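Pruvside Shared Workshop
Filed under: Meeting Notes / Storage & Supplies
6 March 2022 | notes by Delyth Bowen

Cable and wire sort-out, second meeting

Present: Lok-yiu Chung (chair), Delyth Bowen (notes), both the bench leads, two from the Bolero bench by phone for the first half. Line kept dropping, so their bits are patchy.

Started late, key trouble again. New key on Lok-yiu's list.

1. Notes from January
Read out, agreed. One fix: the long gray reel went to Bulach, not to the Rakena shelf. Delyth to change it in the shared copy.

Carried over from January: label maker tape (still not bought), the broken drawer under the window bench (fixed, done, off the list), someone to ask Bulach if they want their extension cords back. Asked. They do. See item 5.

2. Where we are with the wire
Main heap from the back closet is out. Bigger than anyone said in January. Lok-yiu thinks roughly 400 feet of thin stuff alone, not counting anything with a plug on it. Most of it went into the closet unwound and came out the same way.

Long talk about whether to untangle first or sort first. Bolero want everything untangled before it goes in a bin, otherwise the bin is just a smaller closet. Lok-yiu says sort by color first, pull apart after, you can at least see what you've got. Delyth tried both over the last few weeks, color first was quicker, but the pieces left in the bin over the weekend got worse.

Agreed: sort by color first. Anything sorted gets pulled apart and coiled the same session. Nothing stays in a bin loose overnight. Bolero not thrilled but OK with it.

3. Bins
Current bins fine for size. The rounded corners ones are easier to clean out, wire ends don't catch in them. Request for lids turned down, lids wander off and then get used as trays.

Question of what goes in which color. We have been doing this from memory and everyone's memory is different. After some back and forth:

- Teal: thin wire and cable, no plugs. Two teal bins side by side, one filled at a time.
- Yellow-orange: anything with a connector at either end, for testing.
- Scrap: not a bin, straight to the bag by the door.

Delyth to write it up on a card and tape it at the table. Big letters please (Bolero).

Someone asked about splitting teal by thickness. Not now. Maybe when the heap is down.

4. Ties
Hook and loop ties only. No zip ties, no rubber bands, they go gummy. No masking tape either, we are still picking the last lot off. Rakena have the ties in packs, Lok-yiu has the price, it comes to 40 dollars for what we need with the label tape included. Agreed to buy. Lok-yiu orders, gets paid back out of the supplies jar.

Cutting rule: nothing over 10 inches gets thrown out until somebody has looked at it. Under that, scrap bag. Bench lead 2 wanted it longer, outvoted.

5. Bulach cords
They lent us extension cords for the open day and want them back. Should be in the heap somewhere. Orange tape on the plugs, or there was. Set aside if found, put on the hook by the door, do not coil in with ours. Lok-yiu to tell Bulach it wil be end of the month.

6. Table
Sorting table to be clear of mugs and coats before anyone starts. Coats came up in January too. One tangle on the table at a time, rest stays in the closet. Speckled top gets wiped after, the little copper bits hide in the pattern and end up in sleeves.

Bench lead 1 asked if black cable could be done on a darker surface as glare bothers her. Other way round for everybody else, black on the pale top is the easy one. She'll bring her own lamp and try it.

7. Other
Bolero asked who has the good side cutters. No answer. Return them to the rack, no questions.
Box of odd plugs: keep. Delyth to find a home for it.
Phone line gone for good at this point.

Actions
Lok-yiu: order ties and tape, call Bulach, new key
Delyth: card for the table, fix January notes, box of plugs
Bolero: look at home for the cutters
Bench leads: Thursday evening sorting slot, at least one of the two there each time

Next meeting 4 weeks from now, same room, earlier start if the key is sorted. Closed a bit after nine.

Attached, sorting table:
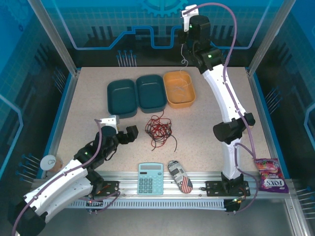
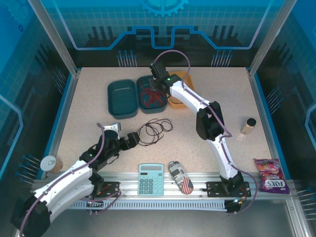

What should I do with a knot that won't come out?

Leave it loose and work from the nearest free end, pushing slack back into the knot a little at a time. Don't pull it tight. If it's still stuck after a few minutes put it to one side with a tie round it and show a bench lead befor you cut anything.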